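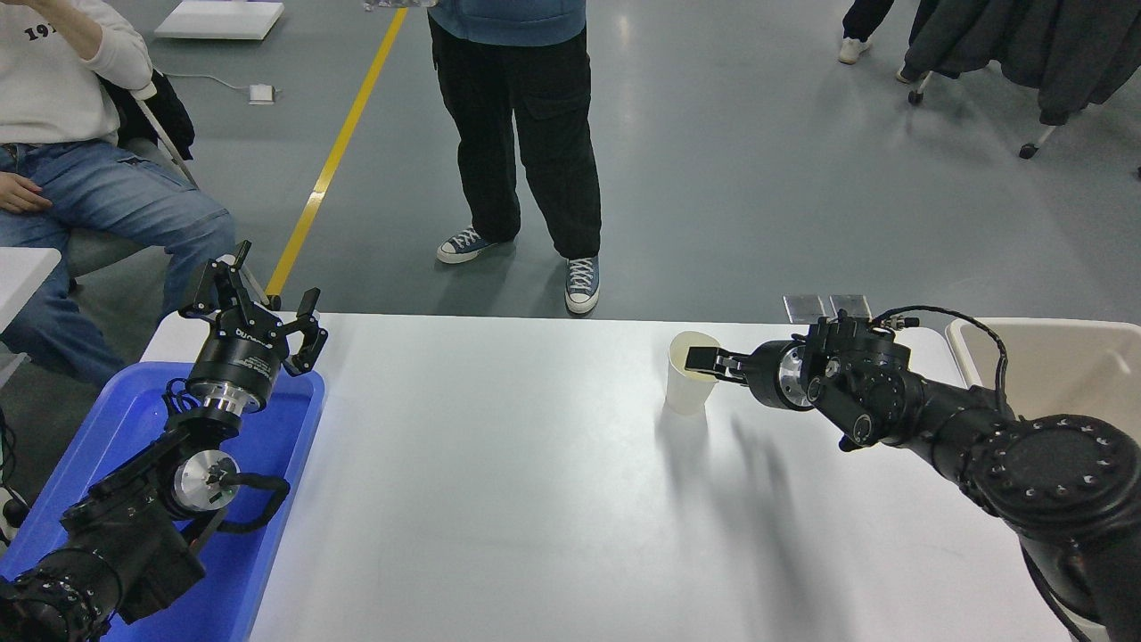
About us

Hello! I'm Ronaldo Paiva, and I started Gonthorpe because I was fed up with rewriting the same arm controller every time I changed jobs. I'd done it three times by then, in three languages, and the third one was the worst of the lot. So a couple of us sat down one February and decided to write it properly, once, and let other people use it too.

There are six of us now. We don't build robots, and we don't sell them. We write the software that sits between "pick that up" and the motors doing something sensible, and we spend a frankly silly share of our week on two-armed setups, which is where most of the interesting arguments happen. Who moves first? What does the left arm do while the right one is busy? (Stay out of the way, mostly – but try telling a planner that.)

We've got three main bits of software, and yes, I named them all myself, sorry.

Hovow is the planner. It works out paths for both arms together, so neither one is treated as a lump of furniture by the other. If you change your mind halfway through a move it plans again from wherever the arms are, without going back to a home position first. I'm very proud of that one!

Akl is the perception side. It looks for everyday things like cups, trays and bins, and hands Hovow a position plus a number for how sure it is. White cup on a white table is our favourite argument starter, and shadows don't help.

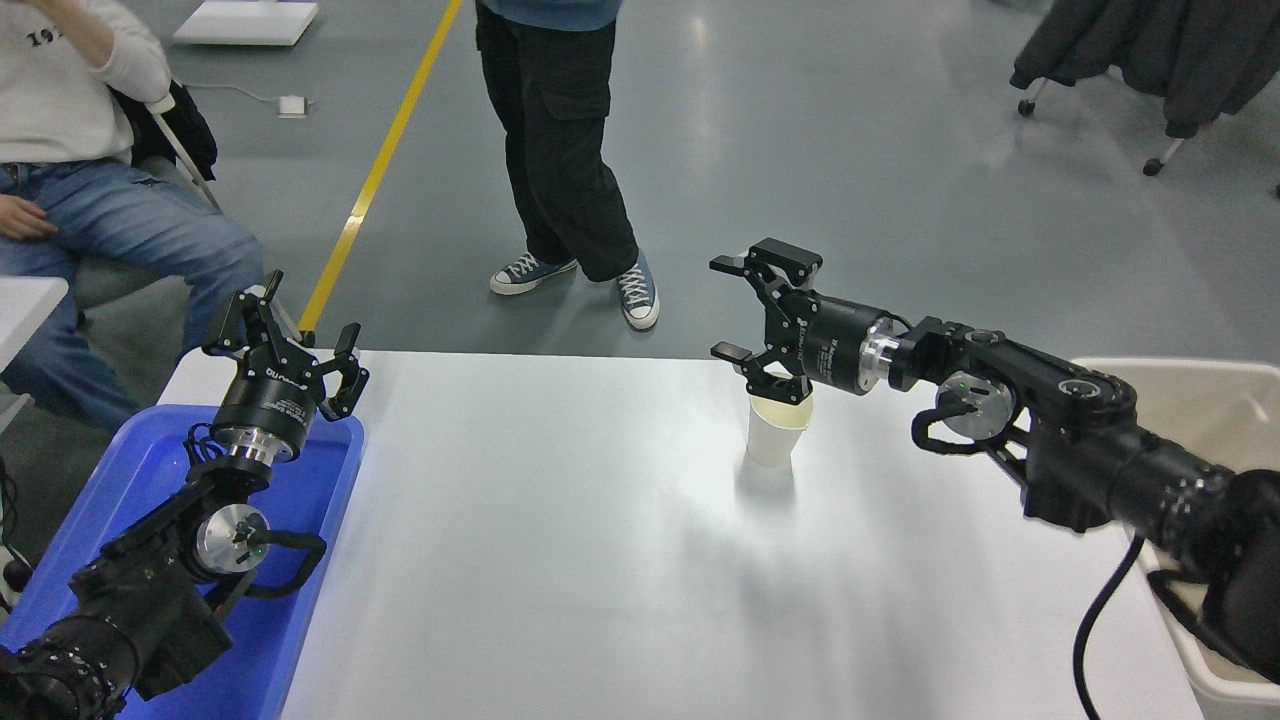

Gamitport is the least glamorous and the one I'd save from a fire. It records everything – joint positions, camera views, gripper commands, every plan that got thrown away – and lines it all up on one clock so you can scrub back and forth and find the moment things went odd. We've got 3323 recorded runs in it so far, and 1773 of those are cups. Tilting a cup is a lovely test, by the way, as the wrist has to turn a long way while the grip stays gentle.

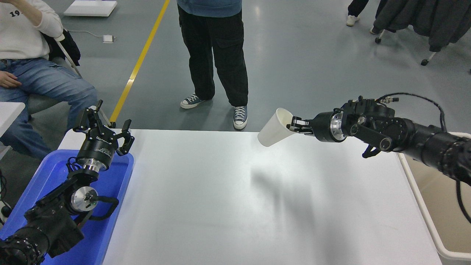 A paper cup held on its side by the right arm, left gripper open.

We test on real arms as well as in simulation, and every release has to get through 430 checks before I'm allowed to press the button. I didn't always have that rule. Ask anyone who used the second release.

If you're a student, a lab or a small workshop with an arm and a headache, do write to us. You'll probably get me, and I'll probably ask for your log files before I say hello.

Page last updated May 17, 2025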